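Tidano Kitchenware – Your Questions About Plates and Racks

Will my large plates fit in the Cassim rack?
Most of them will, I'm pleased to say. The Cassim takes dinner plates comfortably, and it holds 8 at a time if you leave the little end slot free for a lid or a chopping board. Very broad serving plates like to lean a bit, so do put those in last – they're much happier at the outside.

Can I get rid of the grey marks on a white plate?
Very often, yes. They tend to be tiny traces of metal left behind by knives and forks, sitting on top of the glaze, and a paste of bicarbonate of soda on a soft damp cloth will lift a good many of them. Go gently, rinse well, and have a second go if you need to.
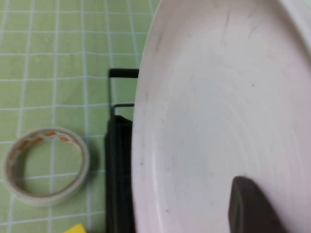 How often should I wash the rack itself?
Once a week is plenty for most households. Warm soapy water and an old toothbrush will get into the corners nicely, and then dry it with a tea towel before it goes back on the worktop.

Do you sell spare feet?
We do! They come in packs of 12 and fit both the Cassim and the older Dravenach. Write to Ubaldo Messina at our shop and tell him which rack you have – he'll pop them in the post for you.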